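INTRODUCTION TO INTERIOR MATERIALS
Unit 4 handout: Stone, and how to talk about it

Welcome back, everyone. Last time we got as far as the difference between a finish and a material, and I let you go with a promise that we would get to stone, so please have your notes from Unit 3 nearby. I know many of you signed up for this course hoping to spend the whole term on fabrics (your turn comes in February!), but stone is where people spend a lot of money and then live with the result for decades, so it deserves a slow, patient look.

Let's begin with where it comes from. Marble starts out as limestone. Bury limestone deep enough, heat it and squeeze it for a very long time, and the calcite in it recrystallizes into a tight, interlocking mass. Very pure limestone gives you a very white marble. Everything we love to look at, the grays and browns and greens and those wandering lines, comes from something else being mixed in: clay, iron oxides, graphite, a bit of sand. Veins often form when the rock cracks and minerals carried by water fill the gaps. So when you look at a vein, you are very often looking at an old break that healed.

Granite is a different animal. It cools slowly from molten rock, which gives the crystals time to grow large enough to see, and so it tends to read as speckled. It is also a good deal harder. Calcite sits at 3 on the Mohs scale, quartz at 7, and granite has plenty of quartz in it. A lemon wedge left on polished marble will leave a dull spot, and the same wedge on granite usually won't do a thing.

Words for pattern. Please use these in your written work, and use them the same way every time:

Veined: lines you could follow with a finger, thick or thin.
Crackled: thin lines that split and rejoin, a little like old glaze.
Mottled: soft patches of tone with no clear edge.
Flecked: small separate specks of a different color.

A single surface can earn two or three of these at once. 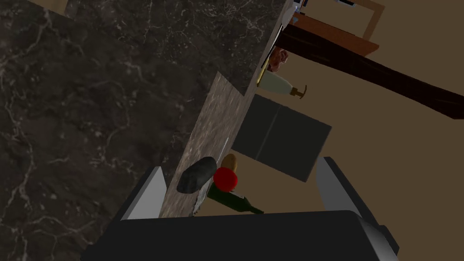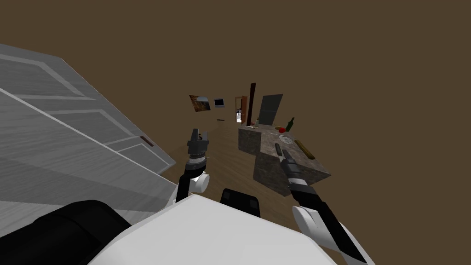
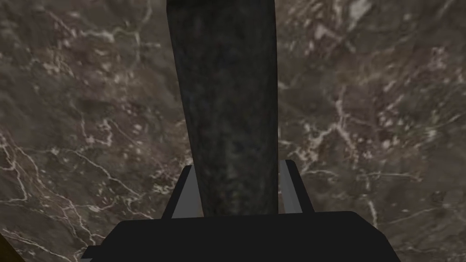

Computer renderings. First: dark veined marble beside a flecked brown-gray countertop. Second: white paneled door and light wood floor. Third: crackled veining on brownish gray.

Unit 4 notes prepared by the course instructor
Zitow Evening School, Liveston
Last revised 11 January 2021

Scale is the part students find hardest, and I include my own younger self in that. A hand sample is tiny. A slab is huge. The lively little swirl you fell for in the sample may show up once in a whole kitchen, or it may show up everywhere and make you dizzy by breakfast. Always ask to see the full slab, stand well back from it, and then go and stand well back from it again after lunch when the light has changed.

Now a word on money, with the figures we will use for the worksheet. Suppose the Mahawong house has a budget of $3,000 for the kitchen counters. The slab is quoted at $129 a square foot before cutting. Templating and edges come to $900, and delivery with installation is another $400. Work out how many square feet the client can afford, and then tell me in a short paragraph what you would suggest if the counter turns out to be larger than that. There is more than one good answer, and I enjoy reading all of them.

Care, briefly. Marble wants a mild soap with a neutral pH and a soft cloth, and it wants spills wiped up quickly. Sealers slow down staining but they do not stop acid from etching the polish, and clients mix those two things up constantly, so practice explaining the difference out loud to somebody patient at home. A honed finish hides etching better than a polished one does.

For next time, please read the Zutton packet on flooring up to the part about expansion gaps, and bring one small piece of any stone you can find. Driveway gravel is perfectly fine.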